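Grarwood Bench Shelving System
Product code 424
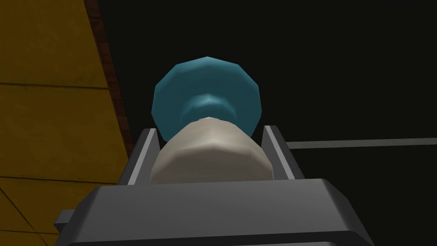

Overview

The Grarwood system is a range of bolt-free steel shelving intended for stockrooms, archives and school stores. It is supplied by Coltico to public bodies and private customers throughout the United Kingdom. Each bay is delivered flat and can be put together by two people with a rubber mallet.

Sizes and loading

Bays are offered with 4 or 9 shelf levels. Shelves may be set at any height on the uprights and moved later without taking down the bay. The widest run available as a single order is 4000 mm. Longer runs are quoted separately - please send a floor plan with your enquiry.

Loads must be spread evenly across each shelf. Bays placed against a wall should be fixed to it with the brackets supplied.

Finish

Standard colour is light grey. Bhuiyan blue and Flellow green are made to order and cannot be returned unless faulty.

Delivery

Stock items are sent to the ground floor entrance only. Customers who need delivery to an upper floor should say so when ordering. Orders for coloured finishes placed after the middle of March will be sent in the following quarter.

Prices

The current price list applies to orders received from 01/02/2019. Carriage and VAT are charged in addition. Written quotations remain valid until the date shown on them.

Related items

Spare shelf clips
Label holders
Back and side panels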